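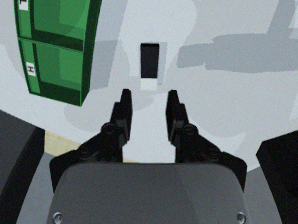

Erwood Orthopedic Center — Patient Services Support
Ticket subject: Home exercise plans not loading after ankle surgery discharge
Status: Resolved
Priority: High
Opened: November 15, 2022

Reported problem
The rehabilitation desk at the Kalton clinic reported that patients discharged after ankle replacement could not open their home exercise plans in the Prekus patient portal. The plan page displayed "No active program" although the surgeon's order had been signed. Seven patients were affected. Appointment lists, messages and billing pages opened normally.

Log entry 1
Support confirmed the fault with a test account. Orders signed at the Brabec clinic appeared in the portal within 12 minutes. Orders signed at Kalton did not appear. Kalton staff were asked to provide printed plans at discharge until further notice and to telephone the patients already at home.

Log entry 2
The portal connection was restarted at the request of the clinic. No change. The transfer record showed that the Kalton orders had been received and then rejected with the message "procedure group not mapped."

Log entry 3
Cause identified. The Kalton clinic had begun using a new order form for ankle replacement, separate from the form for ankle fusion. The new form had not been added to the portal's list of procedure groups. Knee and hip orders were not affected.

Action taken
The form was added to the list and the rejected orders were sent again. All seven plans were visible within 20 minutes. Rehabilitation staff compared each plan with the signed order, including the weight-bearing instructions, and found one plan with an outdated start date — this was corrected by the clinic and is not related to the fault.

Follow-up
Clinics are asked to notify Patient Services before any new surgical order form is put into use. Patients who still see "No active program" should sign out and sign in again. If the message remains, the clinic should reopen this ticket and include the date of the signed order.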